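Clearing the Shared Table: A Conversation with the Housekeeping Lead at Ultik

Last updated: March

Ultik occupies the ground floor of the Briltov building and keeps one large wooden table for unpacking, sorting and small repairs. The housekeeping lead has been responsible for the room for seven years and agreed to discuss how a work table should be cleared.

The first question concerned where the clutter comes from. "Very little of it is trash in the usual sense," the lead said. "A parcel is opened, the part is taken out, and the wrapping remains. By the afternoon there is cardboard under everything."

The present procedure was introduced after the office reviewed its supply spending. In one year it had spent $840 replacing clips, brackets and other small fittings, many of which were later presumed to have gone out with the packaging. Under the current rule, nothing is swept from the table into a bag. Each item is picked up by hand.

"People want to start with the smallest pieces, and I ask them to start with the cardboard," the lead explained. "Flat strips hide things. Once they are stacked, you can see what you have." Food wrappers and snack bags follow, then paper. Plastic fittings are set aside in a tray supplied by Rostami and are held until the person who ordered them has been asked.

The floor is treated as part of the same task. Pieces of packaging often end up beneath the table, and the lead regards a clean top over a littered floor as unfinished work. On a Saturday, when the room is quiet, the legs are wiped and the tiles are mopped. The tabletop is dusted with a dry cloth before any damp cloth is used, as grit will scratch a glossy finish.

Asked whether staff object to the procedure, the lead was measured. "It takes 13 minutes if everyone stays. It takes me most of an hour alone. I have mentioned this at meetings."

The office intends to add a labeled set of drawers from Cindunari for fittings that are still wanted.

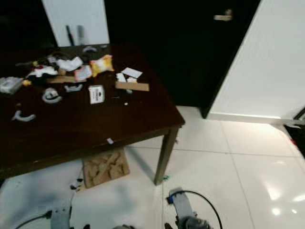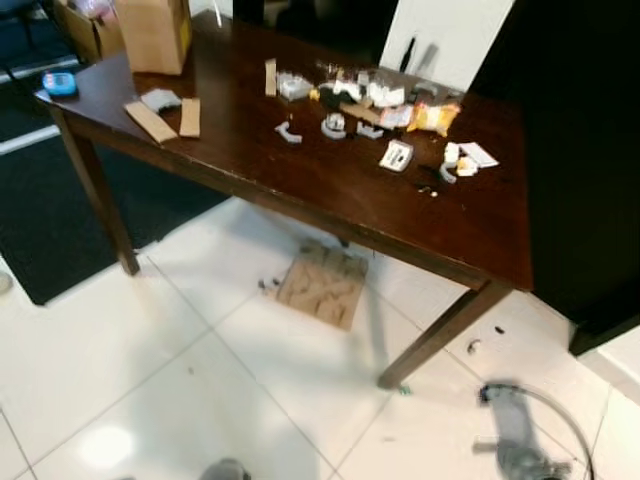
What should be done with a small plastic part that no one recognizes?

It should be placed in the tray with a note of the day it was found, and kept there until the next monthly review of unclaimed parts.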